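Does the grasp planner know it is holding a tube?

I've been putting off writing about Tôn, the grasp planner Liên Dương has been working on since last October, because I was fairly sure I'd be rude about it. Having now spent a long afternoon with the logs, I'm a bit less rude than I expected to be. Only a bit.

The claim, for those who missed the earlier post, is that Tôn needs no model of the object. You give it the head camera and the wrist camera, it guesses a rough shape, picks a hand pose and goes. Dillon, the older planner, wanted a proper mesh for everything and sulked if a label had been redesigned. I wrote half of Dillon, so take my view of its replacement with some salt.

The task is shelf to table. Crisp canisters, because they are cheap and every one is more or less the same cylinder. My first complaint is exactly that. If you want to show me a planner that handles unknown shapes, a cylinder is a very kind place to start.

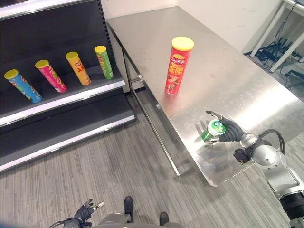

Head camera. Red one standing on the table, green one in the right hand, four more on the shelf.

Look at the green one. It's on its side, thumb over the top and the other fingers curled under. As a grip I have no quarrel with it. What bothers me is the log entry that goes with it, where Tôn reports the object as "upright, confidence high". The orientation estimate comes from the head camera and is never updated once the fingers close. So the planner has a decent hold on something it has wrongly described to itself, and the next step (placing) trusts the description.

Aqeel Paracha says this is a tooling problem and that the pose gets corrected further down the line. I went looking for where. There is a function with the right name. It is called in 2 places, and in both the result is thrown away. Dillon did the same for a year, I should add, and I was the one throwing it away.

The tilted canisters on the shelf are a fairer test, and I'd like to see far more of that. We have 193 logged attempts and nearly all of them start from something tidy.

Then there's the wrist view, which I like a lot more than I wanted to.

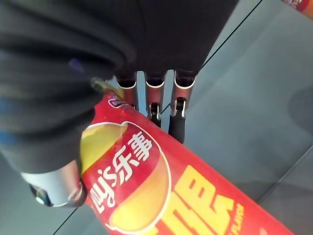

Wrist camera on a red pack. The longest finger reaches past it, on to the surface.

Close up, the logo and the big yellow letters fill so much of the view that the segmentation tends to split the pack into several "objects". On this one it found 13. Ngọc Khương's fix is to merge anything lying between the thumb side and the fingers, and it's crude, but I can't make it fail on a single item. Put two packs of the same red side by side and I bet I could. It also has trouble with dark seams in the surface, which it likes to treat as edges of the thing being held.

The far fingertip is my other worry. Tôn scores contact per finger from where it planned the finger to be, so a tip that overshoots still counts as touching. Change that to use the wrist image and I'd start believing the scores.

Liên wants to run 1000 attempts overnight before anyone touches the code. I'd fix the pose update first. We are still arguing about it, and the branch is called "placing-maybe" if you have access and want to join in.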